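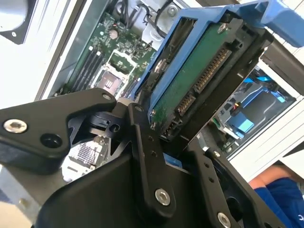

A 3.5-inch drive in its blue caddy, with the case open.

Bosstead Backup review
By Dineo Mathebula

I moved our office backups to Bosstead in December, after Bedemard raised its price again. Setup took 27 minutes on the main machine. The first full copy ran overnight, 661 GB in all, and later ones finish before I get in at 8 a.m.

Restoring single folders is easy. Restoring a whole drive means clicking through six screens, and the search box ignores file dates. Support answered my one email in 23 hours.

It costs $50 a year. I plan to renew.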